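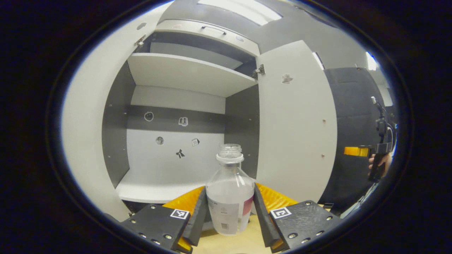 Cornelville Shared Kitchen: Cabinet and Supplies Project
Progress report, period ending December

Where we are

The storage half of the project is finished and the labeling half is where we said it would be in the spring, so we are late by one season and one label maker. The grant asked us to make the kitchen usable by people who were not there the day things were put away. We now have 26 cabinets with a written home for everything in them, and a binder that says so. The binder also has a home. It took two meetings.

The white and dark gray cabinets stayed. Our first proposal had a line for replacing them, which you struck out, and after a season of emptying and wiping them we agree with you. The doors close. The bar handles hold dish towels whether we want them to or not.

Bottles

Bottles took more of this period than any other category. When we cleared the lower cabinets we sorted out 300 of them, most kept by somebody for a good reason that had left with the somebody. The rule we settled on is short enough to fit inside a cabinet door:

Clear plastic bottles with a readable label stay.
Bottles without caps go to the sorting counter until a cap is found or the week ends.
Anything holding a liquid that the label does not mention goes out.

The cap question is still open. We own a drawer of caps and a shelf of bottles, and the two have very little to say to each other. Threads that look alike across a kitchen stop looking alike once you try to turn them. We have ordered a bag of 50 replacement caps from Norngate in the size that fits most of what we kept, and will report on the word "most" next time.

Labels are the other half of the trouble. Factory labels tend to come with print so small that the evening groups cannot read it under the cabinet lights, and one group had been refilling by color. We are adding our own label on the blank side, in large type, with the contents and the month. The factory label and its barcode stay on for reordering.

Money

Spending is inside the budget. Shelf liner came in under the estimate, and label tape came in over it by nearly the same amount. The Toma shelf risers were returned for a full refund after we measured the shelves, a step we now recommend taking first. We ask to move what is left on the shelving line to supplies. There is no request for new money in this report -- we thought you might like to see that in writing.

What has not gone well

The Stilaron inventory sheet is accurate on the morning it is printed. By supper it is a historical document. We have cut it from a full list to a short one covering only what runs out, and the groups do fill that one in, sometimes in pen.

2 cabinets still hold things that belong to groups that have stopped meeting. Letters have gone out. If we hear nothing by the end of the next period, the contents will be sorted along with everything else, including a fondue set that we expect to be contested.

Next period

Finish the large-type labels in the lower cabinets.
Fit the new caps and clear the sorting counter.
Hold one walk-through with each user group, at 6 p.m. so the evening cooks can come.
Send you the revised supplies budget with the shelving line closed.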